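What the arm on the prep table has meant for the rest of us

Those of you who work in the Konholm building will have noticed that the ground-floor kitchen has had a new face in it since the spring, if a thing without a face can be said to have one. A good many of you have stopped me on the stairs to ask how it's all going, and I've given a different answer each time depending on how many bags I was carrying, so I promised the newsletter I would sit down with a pot of tea and write it out properly.

For newer colleagues, a bit of background. Our kitchen looks after the café counter, the meeting-room trays and the afternoon drinks for both buildings, and in a busy month we send out more than 3000 trays. Most of them are simple things: fruit, a slice of something, cups, ice, a folded cloth. The work isn't difficult, but there is a great deal of it and it's hard on the wrists and the lower back, and for years the early shift has lost people to it. I lost two very good ones last winter, both of whom told me they loved the kitchen and couldn't face another year of bending over the same table from six in the morning.

So when Vandance, who already look after the lifting gear in our stores at Mendes Road, offered to set up an arm on one of our tables and teach it the fetching and setting-out part of the job, I said yes, with more nerves than I let on. The teaching is the bit I hadn't understood beforehand. I'd imagined somebody arriving with a laptop and going away again by lunchtime. What happens is that a person guides the arm through a small job over and over, with the things in different places each time, and the cameras keep a record of it all, and then slowly (very slowly, in the first weeks!) it begins to manage a piece of the job by itself.

The table is laid with the sort of thing we handle every day, lemons and a cutting board and bowls and cups, and it gets laid again differently for the next round. I have become oddly fond of seeing what's out when I come in. 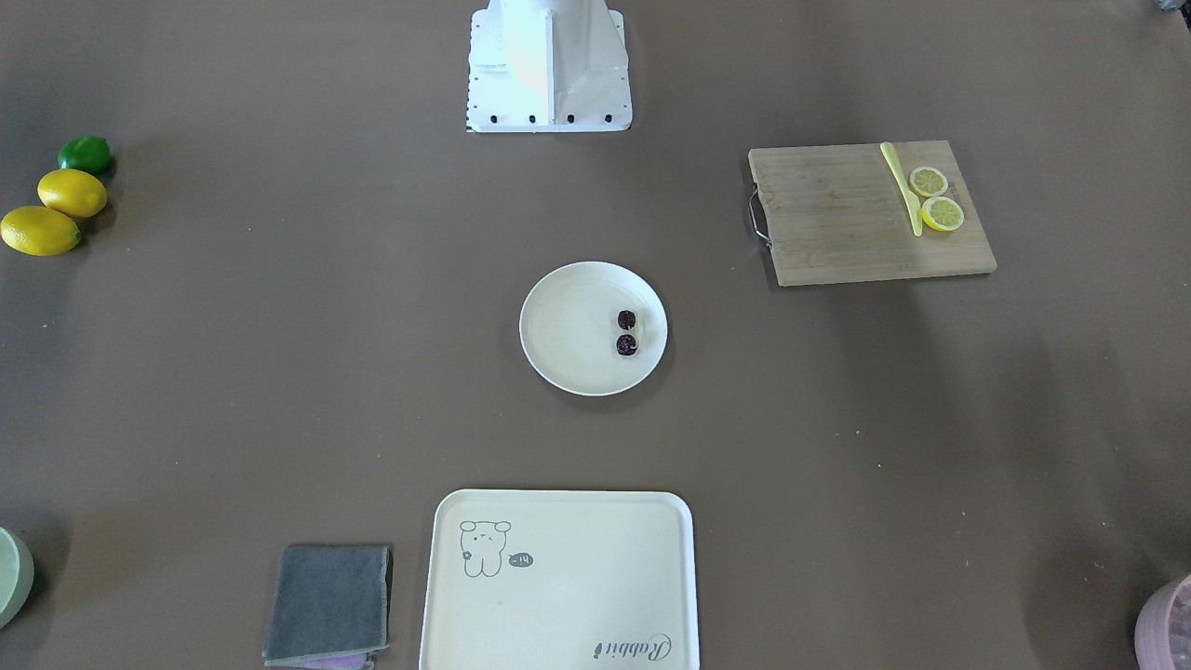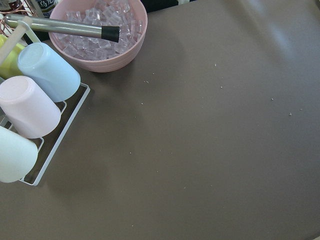
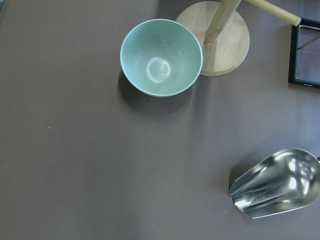 On the prep table, ground-floor kitchen

Words: Jinfeng Xie, kitchen lead, Konholm building

Now, the question I am asked most often is whether anyone has lost their job, and I'd like to put the answer in writing. No. There were five of us on the early shift when the arm came and there are five of us now, and the agreement we made with the office before a single bolt went in says that hours saved on the table stay with the kitchen. I asked for that in plain words and I got it in plain words, and there's a copy pinned up by the lockers if you'd care to read it.

What has changed is how the morning is shared out. Two of the team now spend part of each week on the teaching, and it turns out to suit people I wouldn't have guessed. You need patience for it, and you need to know the work well enough to notice what your own hands are up to. I had picked up a cup from a rack every working day for years and never once thought about where my fingers went. When you have to show a machine, you find out that a cup standing on its mouth is one sort of problem, and a cup leaning against its neighbour is another, and that a scoop lying on its side gives you very little to get hold of unless you come at it from the proper end. We've had long talks over our break about the best way to approach a slice of lemon. My husband thinks we have all gone a bit peculiar.

Those who do the teaching have been moved up a pay step for it, and I was firm about that too. It is skilled work, and the skill in it is ours. The engineers from Vandance are lovely to have around and know their own trade inside out, but the first tray they set for us had the cloth on the wrong side and the cups out of reach, and they were very good-humoured when we said so.

I don't want to make it sound as though everything has gone smoothly. The arm is slow. Any of my team could set a tray in the time it takes to think over the first lemon. It doesn't wipe down after itself, so crumbs are still our department, and so is anything that involves a sharp knife, a hot pan or a customer with a question. There was also a stretch in the early weeks when the morning felt chopped up, with people waiting for a round to finish before they could get at their own table, and tempers got short. We moved the teaching to after ten o'clock, when the first trays have gone out, and the grumbling has died down a good deal. It hasn't gone altogether, and I would be a bit worried about us if it had.

The other thing I'd like to mention is the quiet chat that goes on around it. Some of the team were uneasy about being recorded, and quite rightly wanted to know what was kept. The cameras look at the table and the things on it, and the recordings are used for teaching the arm. They aren't used to time anybody or to check up on breaks. If that were ever to change we'd have to be asked first, and that's in the copy by the lockers as well.

From September the Nallent building will have a table of its own, and their kitchen has asked whether some of our lot would come across to help them start. I've said we'd be glad to, so long as somebody covers the counter while we're away. If you work over there and you're wondering what you are in for, do come and have a look before then. Any time after ten is fine, and there's usually tea in the pot.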